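The Osby Desk Fan, Seven Months In

Posted 2023-07-15 by Selina Eberhard

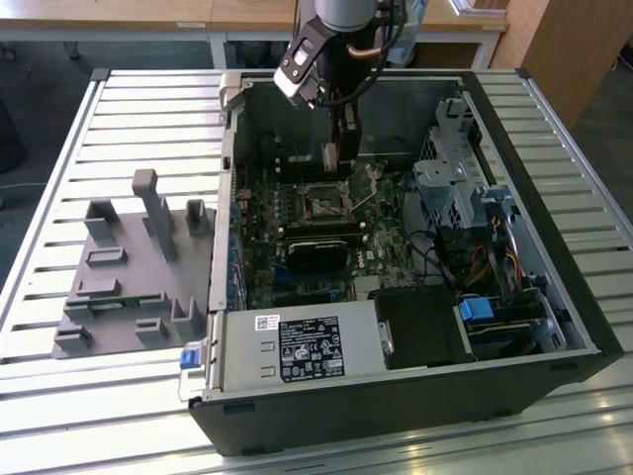 An open desktop tower, lid side up, with the CPU socket empty.

I bought the Osby in November, when desk fans are cheap and nobody wants one. My reasoning was that I would feel clever in July. It is now July, and I feel medium clever.

I should say up front that I work in a converted attic with one window, and that window is painted shut. There are two computers up here, both of which treat heating the room as part of the job. So I ask a lot of a fan. I also ask it to be quiet, because I spend half the day on calls with Theresia Wallner, who can hear a refrigerator from two states away and will bring it up.

The Osby comes in a box much too big for it. You get the fan, a base, a power cord and a booklet in which most of the pages are warnings. Assembly is one screw. The screw goes in from underneath, so you have to hold the whole thing upside down like a baby that needs burping, and then it's done and you never think about it again. I lost the screw anyway. It was in the booklet.

It has 7 speeds, which is at least three too many. Speeds one and two are a rumor. Three is a pleasant, steady push of air that you can leave on all day, and I do. Four sounds like three with an opinion. Five will move paper. Six and seven are for drying a floor, or for ending a conversation. I would have traded the lot for low, medium, high and a knob, but what you get is a touch panel, and it's the weakest thing on the fan. It reads a sleeve as a finger. It has also turned itself on twice when I dusted it, and I don't dust much.

Noise is where the Osby earns its money. On three, Theresia didn't mention it for a week. On four she asked if I was near a highway. My old Zavo, which I kept mainly out of guilt, rattled on every setting and had a click on the left side of its swing that I can still hear in my sleep.

The swing on the Osby is wide and slow. It's a little too slow, if you ask me: it goes off to cool the bookcase for a good long while before it remembers who pays the electric bill. You can narrow the arc by holding down the moon symbol. The moon symbol is also the sleep timer. I found this out at two in the afternoon, when the fan shut itself off and I sat there getting warmer and blaming the outlet.

Cleaning is easy. The front grille twists off without tools and rinses in the sink. The back one stays put, so you go at it with a paintbrush and a bad attitude. After a winter of storage and a month of real use mine had grown a gray sweater, and it took maybe ten minutes to get it off.

I paid $49 on sale. At full price I'd still buy it, but I'd complain more.

Good: quiet where it counts, steady on its feet, front grille comes off in one twist
Bad: touch panel, the moon symbol, short cord
Would I buy it again: yes, and I'd tape over the top two speeds

Comments

Yvette Hiebert
The cord! Mine stops a foot short of the wall wherever I put it. I have it on an extension and it looks like it's on a leash. Agree on speed three, though. Did yours smell like new shoes for the first few days?

Selina Eberhard
It did, for two days or so. Then it smelled like attic.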